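2022-04-27

Well, I'm home, my feet hurt, and I smell like baby wipes. Day 13 on the toiletries task and I think I finally like it, which I would not have said last week when we were still on folding and I wanted to throw every towel out the window.

So the job right now is lining things up along the back of the counter. Little stuff, the kind you'd stuff in an overnight bag. You pick a thing up, you carry it over, you stand it or lay it against the wall, next one. I do it with my own hands wearing the head camera, and then in the afternoon I go next door and do the same thing over again through the remote arms, which is like trying to butter toast with oven mitts on. Hilde wants both kinds for every task. She says the robot gets the idea from the hands and the fine points from the arms. Abena says it's the other way around, and they went at it all through lunch with the Plavton manual open between them, getting soup on it.

Anyway the sachets! I have opinions about sachets now. A stack of wipes is easy, it just sits there being heavy. But a toothpaste sachet wants to lie down. You stand it up, you let go too fast, and over it goes. Kulsoom taught me to use both hands and keep my fingers low, and to let go one finger at a time, like you're sneaking away from a sleeping kid. I tried it her way all morning and only had to redo 6 takes. Obed had 13 and blamed the air conditioning.
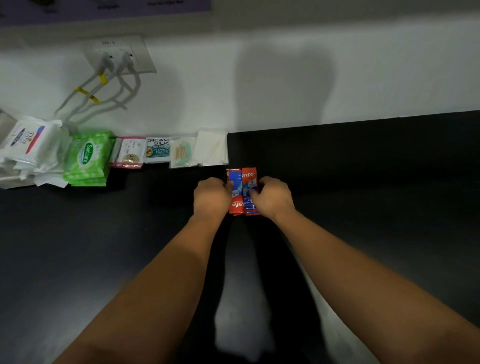 Toothpaste going in at the end of the row, with the Dove and Sanicare stacks way down at the other end.

The hard part for me is keeping my head still. I talk with my whole head, Mom always said so, and if I nod at somebody in the middle of a take the picture goes swinging off and the whole thing is trash. Roman came by to ask about the parking passes and I said "mm-hm" without moving one muscle — I was so proud. He thought I was mad at him. I had to go find him later and explain.

Then the arms in the afternoon. Ugh. I got the wipes over fine, and the cotton swabs, but on the toothpaste I squeezed too hard and it shot out sideways and landed on Abena's shoe. She laughed so hard she had to go sit down. The trouble is you can't feel anything through the handles, so you have to watch the sachet and ease off when it starts to bend. By the end I got it to stand up two times in a row, and I did a little dance, and that take didn't count either since I was still holding the handles when I did it. Those poor arms.

Total for the week so far is 155 good ones between the four of us. Hilde wrote it on the whiteboard and underlined it. She wants to switch the order around tomorrow, toothpaste first and wipes last, so it doesn't just learn one row by heart. Fine by me, but I was getting a nice rhythm going.

Caught myself at the drugstore on the way home straightening the travel shampoos with two hands, fingers low, head perfectly still. The cashier was watching me. Bought gum and left.

Need to call Mom about May and wash the gray sweatshirt. Also bring Kulsoom's container back, it's been on my counter forever.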